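Recogida de demostraciones con pinza de mano: notas de la segunda tanda

20/05/2021

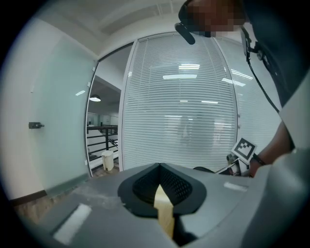

Vista desde la cámara de la pinza, con el dedo de goma negra en primer plano y un marcador fiducial a la derecha.

En marzo cerramos la primera tanda para Vovex con 200 demostraciones. La segunda va por 589, contando solo las que pasan el filtro de sincronización. Apunto los cambios de procedimiento.

La lente es gran angular y deja un viñeteado circular oscuro. Antes recortábamos al cuadrado inscrito; ahora guardamos la imagen completa y aplicamos una máscara fija. El recorte perdía el marcador cuando quedaba cerca del borde, y sin marcador no hay pose relativa entre dispositivos.

La calibración intrínseca se repite cada 100 episodios. Los parámetros se guardan con cada episodio, no por sesión. En Gostum lo hacíamos al revés y hubo que reprocesar medio conjunto.

Las persianas y los reflejos de las luminarias en los cristales siguen dando problemas al seguimiento visual. Las lamas generan correspondencias falsas por repetición de textura. De momento descarto los puntos de esa zona si el error de reproyección supera 3 píxeles.

Las caras se pixelan antes de subir nada al servidor.

Pendiente: pasar los metadatos al formato de Chisholm y revisar los episodios con cierre parcial de la pinza, que el segmentador sigue partiendo en dos.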